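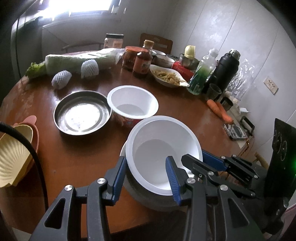 Notebook entry, December, 9:40 a.m.
Subject: salt uptake in cut cabbage, Cirkau series, batch 3
Present: R. Ueda, L. Manninen

The purpose of this batch is to repeat the previous one with the coarse salt from Jararby. All other conditions are unchanged. The cabbage was cored, shredded by hand, and weighed in portions of 2000 g. Salt was added at 24 g per kilogram. The shreds were turned every ten minutes until brine stood at the bottom of the vessel.

Brine appeared later than in batch 2. L. Manninen attributes this to grain size. I would first rule out the cabbage, which came from a different grower and had thicker ribs. A side test with the fine salt on the same heads is to be set up before any conclusion is entered in the Noguchi summary.

The kitchen scale was checked against the reference weight before use and read 99 g for 100 g. The readings in this entry are uncorrected. Colleagues copying figures into the shared sheet are asked to note this in the remarks column.

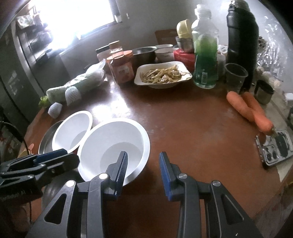

Large bowl on the reddish-brown table.

Packing began at 11:15 a.m. Jars were filled to the shoulder and weighted. One jar had a chipped rim and was withdrawn; its portion was divided between the two beside it, so their fill weights are not comparable with the rest.

Outstanding:
Obtain pH strips from the Brurnano store. The present box is past its date.
Relabel the batch 2 jars, on which the ink has run.
R. Ueda to take the first brine sample and enter the result on the facing page.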